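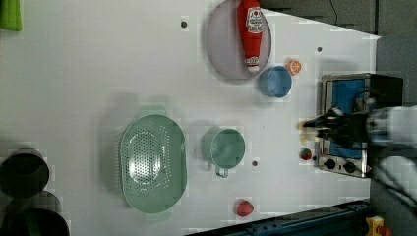
A pale green colander on a white tabletop.

How to Write a Match Report for Your Local Soccer Club

I've been writing up games for Surell Athletic for a few seasons now, and the question I get most often is how I get the report online the same night. Mostly it's habit. My first one took me until Tuesday and ran to 952 words, and my friend Nayeli Inga told me she'd skipped to the score. Fair enough!

So this is how I do it now.

Before kickoff

Get there early enough to grab both lineups. At our level the lineup might be a sheet of paper on a clipboard, so take a picture of it with your phone and check the spellings with someone from each bench. I once spelled Yeison Apaza's name two different ways in the same paragraph and his mom emailed me (she was very nice about it).

Write down which way each team is attacking in the first half. You'd be surprised how quickly you forget.

During the game

I use a small notebook with a line down the middle of the page, home team on the left and visitors on the right. Every note starts with the minute. Mine look like this:

14 - Apaza shot, near post, saved
20 - corner, header over
31 - GOAL Kwofie Rovers, low cross, tap-in at back post

Don't try to write sentences. If you're looking down you're missing the game, and the good stuff always seems to happen when your head is in the notebook. When there's a goal, get the scorer, the assist, and how it started, in that order. If you're not sure who got the last touch, put a question mark and ask at halftime.

Keep an eye on substitutions too. I put a little arrow next to the shirt number and sort out the names later.

Right after the whistle

Talk to one person. A coach is fine, a player is usually better. Ask about a particular moment - "what did you see when the ball came across?" gets you a much better answer than "how do you feel?" Read the quote back to them before they leave.

Writing it up

Start with the result. Who won, the score, and the thing that decided it, all in the first two sentences. Then go to that deciding moment and tell it properly, even if it happened in the 88th minute. You can circle back to the first half afterward.

Pick 3 or 4 moments and let the rest go. That's the hardest part for me, I always want to get everybody's nice pass in there. My report on the Brundier game came out at 766 words and I still think it could lose a paragraph.

Go easy on the referee. If a call changed the game, say what the call was and what happened next, and leave it there.

Last thing before you post: check the final score against your goal notes, then check the names one more time. I also read the whole thing out loud in the kitchen, and if I run out of breath, that sentence gets chopped in two.

Next month I'll do one on keeping season stats in a spreadsheet, which I've finally got working after the mess I made of the Jevon Cup numbers.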